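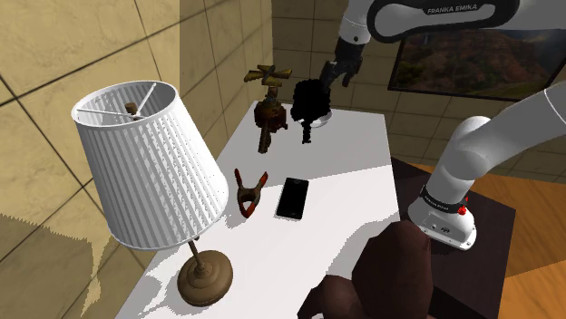 2023-11-11

Second day on the Nakevix trial. I got through the install last night and spent this morning loading clutter scenes, the ones their sales page calls home tabletop. The arm model is the Franka, which suits us as it's the one we have on the bench downstairs. Left the default room alone, tiled walls and wood floor. For the first run I wanted something on the table with a clear grasp and something without, and the generator gave me both: an orange spring clamp lying next to a phone, and behind them a black shaggy thing like a wig or a mop head. The gripper was over the shaggy one when I paused to write down the settings.

The licence is 3310 dollars a year for one seat. Kazuhiro thinks that's steep. He priced Padex last month and it was cheaper, but it has no household set to speak of and you bring your own meshes. I don't want to spend the summer cleaning up meshes again.

Things I like so far. Scenes load quickly. The labels on the objects are sensible and I can search them. Shadows look right to me, and the pleated lampshade has little holes in it, which is more care than I expected from a stock asset. Changing the light colour is one slider.

Things I don't like. The quality is patchy. One big reddish-brown lump at the front of the table has flat facets all over it and looks as if it came from a different library. I couldn't work out what it's meant to be. The placement tool also lets objects hang over the table edge, and I haven't found the setting to stop it. Rhiannon says to check the bounds file. The manual has a page on bounds files but it's for the old version.

Ran a batch of 200 scenes over lunch. It stopped twice with a memory error and picked up from the last save both times, so I lost nothing except the lunch. Sent the log to support. They answered by three, asking for the driver version, and I sent that as well.

Haven't touched soft objects yet. The brochure says hair and cloth are handled, but the demo clip only had a towel in it. Will try the gripper on the shaggy mass tomorrow with contact logging on, then the lamp, as the stem ought to be an easy grasp and I'd like one easy number in the report.

Rhiannon wants a yes or no before the trial runs out. Leaning yes if support can fix the memory thing. Need to ask about the academic price, and whether the seat can move between her machine and mine.

Home at six. Rang Mum. Bins out.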